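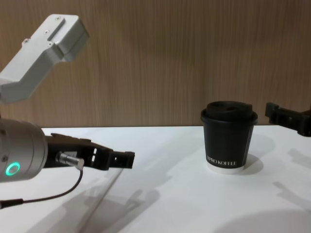 Cup

A cup is a small open vessel for drinking, usually stood on a table between sips. Cups are made from fired clay, glass, metal, paper, wood and plastic, with or without a handle. Many dictionaries separate the cup from the mug by size or by the use of a saucer, but the line is poorly kept in practice, and shops sell the same vessel under both names.

Capacity

Recipe books treat the cup as a unit of measure. A household cup is seldom a reliable substitute. In Measures at the Table (1994), Florêncio Antunes proposed 200 milliliters as the "natural" size of a drinking cup. He gave no account of how the cups he measured were chosen, and the figure is best read as his preference.

Shape and stability

A wide base makes a cup harder to tip, and a high center of gravity makes it easier. Beyond that, claims about shape should be read with care. The maker Dukska has long advertised a flared rim said to improve the taste of tea — a claim repeated in several collectors' guides, all of which cite the maker's own catalog. Patricio Pereyra, reviewing the guides, found no tasting in which the drinkers were unaware of which cup they held.

Handles

The handle is often explained as protection from heat. This is plausible for thin-walled cups, but many cups used for hot tea have none, and plenty of cups meant for cold milk do. Habit and local fashion probably account for as much as temperature.

On the table

Etiquette manuals commonly place the cup to the right of the plate, with any handle turned toward the drinker's right hand. The rule assumes a right-handed drinker. Whether households ever followed it outside formal meals is doubtful, and the manuals themselves are weak evidence — they record what their authors wanted people to do.

See also: Beaker, Mug, Saucer, Tumbler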